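Small Cups from the November Table

Welcome, come on in! These are the little cups we put out in November at Swai, the pottery room Godfrey Lyimo keeps going on the ground floor at Kornent, and I've been meaning to get them up here for ages - I do go on, so bear with me.
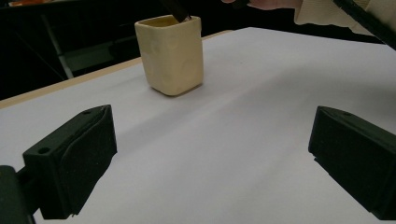 How do you look after a glazed cup like these?
Wash it by hand in warm water with a soft sponge, and let it air dry upside down on a towel.

The butter-yellow one, with all its soft dents and bumps, is my favorite of the lot. I love a cup that still looks like somebody's hands were on it.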